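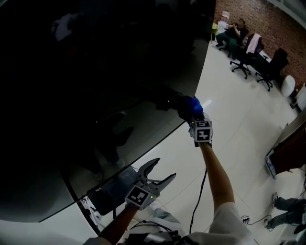
Storkness Ramblers & Coast Path Group: members' mailing list

Home Walks Kit swap List archive Join
4 minute read

Subject: Re: Lisilus circular, and boots (again)
From: Eylül Yüksel
To: walks list

Hello all,

Replying underneath Berkay's message because I know some of you only read the top bit and then ring me up to ask what it was about!

On 3/20/26 Berkay Şimşekoğlu wrote:

> Hi everyone, a couple of us went out to have a look at the Lisilus
> circular before we put it on the spring list. The good news is the
> footbridge is back. The bad news is the field after it, which is a
> bog from one gate to the other, and I went in over the ankle twice.
> The whole loop is 15 miles if you include the bit out to the point
> and back. Muammer thinks we should leave the point out. I think the
> point is the best part. Also, does anyone know whether the tea place
> at the bottom of Akine still opens in the mornings? There was no
> sign up. And can someone who understands these things tell me if my
> boots are finished? The left one lets water in by the little toe.
> Berkay

Right then. I'm with you on the point, Berkay, sorry Muammer. I know it's an out-and-back and I know you can't stand walking on the same path twice, but the view going out and the view coming back aren't the same view, and in any case it's where the seals are. Could we do it as an optional extra? Anyone who wants to can sit on the wall with a flask and the rest of us will stomp out and back. We did that at Öztürkmen last November and it worked fine, apart from the wind taking Kevser's hat.

The bog. There's a way round it that isn't on the older maps. After the bridge, don't go straight on through the gate like everyone does. Turn left and keep the hedge on your right hand for 200 metres or so of nettles (bring a stick), and there's a stile in the corner that looks as if it belongs to the farm but is in fact the proper path. It brings you out above the wet part and you come down by the sheep pens. It's a bit steep coming down and I wouldn't want to do it in a rush. Erhan showed me that one years ago and I've been smug about it ever since.

The tea place does still open but not until late morning, so if we want a bacon roll before setting off we'll have to start later, or else do the loop backwards and have it at the end. I quite fancy backwards! You get the climb over with while your legs are fresh, all 300 metres of it, and then it's a long easy stroll down to the shore with the sun (ha) on your face. The only thing I don't like is that the last stretch is on the road, and that bend by the chapel has no verge at all. Single file, bright jackets, and please no chatting three across. You know who you are.

Now, boots. Berkay, before you throw them out, have a look at where the upper meets the sole at that little toe. If it's just the glue gone, a cobbler can often sort that, and it costs a lot less than a new pair. If the leather itself has cracked across the crease then I'd say they've had it. Mine went in exactly that place, and I spent a whole winter rubbing wax into the crack and telling myself it was getting better. It wasn't, and my sock was wet every single time. When you do buy new ones, go in the afternoon when your feet have spread a bit, take your own thick socks, and walk down a slope in them if the shop has one. Toes touching the front on the way down means too small, whatever the assistant tells you.

And don't dry them on the radiator, any of you. Newspaper, stuffed in loosely, changed at bedtime. I put a pair on the range once and they curled up like old toast.

A few odds and ends while I'm here. Kevser still has somebody's walking pole, black with a purple strap, left in her car after the Akine walk. Erhan has offered to lead the short evening one and would like to know if dogs are coming, as there are lambs in the top fields. I've got the spare map case if anyone is missing it, and the zip's gone funny but it still shuts.

So can people let me know: point or no point, and forwards or backwards? I'll go with whatever most of you say and Muammer can sulk on the wall with the biscuits.

Eylül

We use cookies to keep you signed in to the list archive. Accept Settings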